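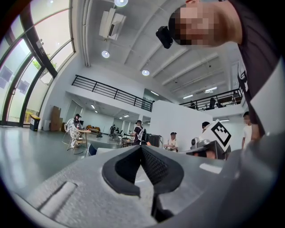
Chapter 6
Food Left on the Plate

9 September 2019
By the Avumbridge Home Studies editors

Chapter 5 dealt with food that spoils before it is cooked. This chapter deals with plate waste, meaning food that is served and then not eaten. The two are often added together in town reports, but they have different causes and have to be measured in different ways.

Spoiled food can be counted from the refrigerator and the pantry. Plate waste is harder to record. It is usually scraped into the trash within a few minutes of the meal, mixed with peels and paper napkins, and forgotten. People who are asked to estimate it from memory nearly always guess low. For this reason most studies use a kitchen scale and a written log.

The Zalletberg household study, which we will return to in Section 6.3, is a good one to start with. It followed 74 homes through the month of July. Each home weighed its scraps after every meal and wrote down the result before washing up. The average home threw away 3130 grams of served food over the month. Dinner made up about 60 percent of that weight, and breakfast very little. Homes that put serving bowls on the table wasted less than homes where the cook filled each plate at the stove - a result that surprised the authors, who had expected the opposite.

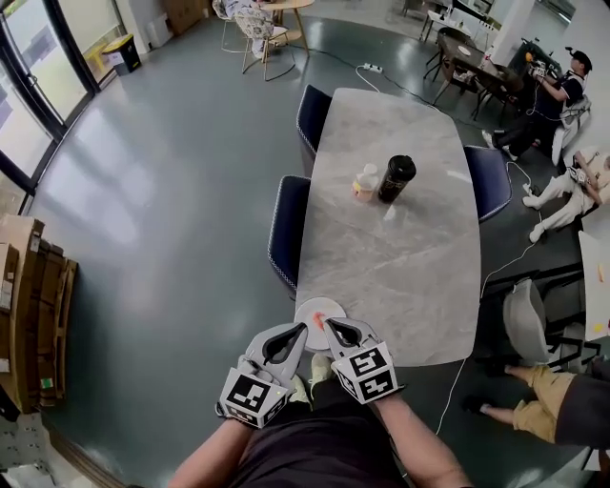 Figure 6.1 A small item of food on a round white plate.

Plate size is the next topic. A portion that fills a small plate can look thin on a large one, and the person serving may add more to cover the space. The Imhof method, explained in Section 6.2, corrects for this by recording the width of the plate next to the weight of the food.

Before reading on, weigh the scraps from one meal at home and copy the figure into your notebook. Leave out bones, shells and pits. You will need the number for the first exercise, where you fill in a Wastier chart - the same kind of chart used in Chapter 5, with one column added for second helpings.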